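Small green belt conveyor, first powered build (long, sorry)

Posted by odada_bench, 2019-11-26

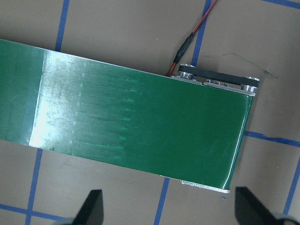
Drive end, timing belt side.

So after months of reading everyone else's threads I finally have a conveyor of my own on the bench and I'm ridiculously happy with it! Green flat belt, aluminum side plates, a timing belt and two aluminum pulleys doing the driving. Power comes in on the red and black pair. I'd been putting this off since May, convinced I'd get the rollers wrong, and then the whole thing went together over three evenings.

It's for moving little seed packets from the folding table to the box (my sister and I run a tiny seed swap called Flulora, and we fold a lot of packets). Last night I put 86 of them down it one after another and just stood there grinning.

Two things I'd love opinions on. First, the belt has light scuff lines running the same way it travels. Second, the timing belt is completely open and I can't decide whether to cover it. Fire away.

kulumness
Oh that is a lovely green! Congrats. I built one nearly the same length two years ago and it's still my favorite thing in the shop.

Scuffs that run with the travel are usually something staying still while the belt goes by. A packet that jams, a guide that sits too low, a bit of grit under a rail. I wouldn't worry until you can feel them with a fingernail.

tokgoz_belts
Agree on the scuffs, disagree on not worrying. Find whatever is rubbing now, while it's only marking the shine. Mine started out as faint lines and by the end there was a groove I could rest a pencil lead in. Turned out to be one burr on a side plate that took a minute with a file.

And yes, cover the timing belt. Please. Sleeves, hair, string, all of it goes in there.

odada_bench
Can't feel them with a nail, I just checked. I'll go over the plates tonight with a cotton ball and see where it snags (somebody posted that trick in the bearings thread and it's brilliant).

Remedios Toledo
Nice work! I like that you put the drive up on the side plate where you can get at it. I buried mine under the bed and have to turn the whole conveyor over to change a belt.

On the cover, I'm going to be the awkward one. For a bench conveyor this small, running slow, I'd leave it open for the first few weeks. You learn so much from watching it. You'll see if the belt is walking toward the edge of a pulley, you'll see dust building up, you'll catch a set screw working out. Cover it once it's boring.

tokgoz_belts
You can watch it through clear plastic, Remedios.

Remedios Toledo
You can, and then you take the plastic off to adjust the tension, and it lives on the shelf forever. Ask me how I know :)

kulumness
Hinged clear cover. Everyone goes home happy.

odada_bench, how's the flat belt tracking? That's what drove me up the wall on mine. Every time I snugged up one side it wandered off to the other.

odada_bench
It wandered like mad at first! What helped was moving the tensioner a quarter turn at a time and then leaving it alone for a good long run before touching it again. I kept chasing it before that. I wrote every turn down, 31 adjustments in all, and I'm sure half of them were me undoing the other half.

green_thumb_49
Not a machine person, came here from the seed swap page, but I want one of these so badly. Does it crease the packets at the end where it goes around the roller?

odada_bench
Hi, and welcome! Not so far. They slide off the end and drop into the box. The heavy ones (beans, mostly) land face down and I have to flip them, so I might add a little cardboard ramp.

kulumness
Ramp, definitely. Wax the cardboard with a candle stub and even the beans will slide.

tokgoz_belts
One more on the wiring. Wherever that red and black pair goes, tie it down so it can't sag toward the timing belt. A stick-on clip and a zip tie is plenty.

odada_bench
Clips are on the list, right under the hinged cover. Remedios, I'm giving it two weeks in the open first and keeping my sleeves rolled up. Will report back on the cotton ball!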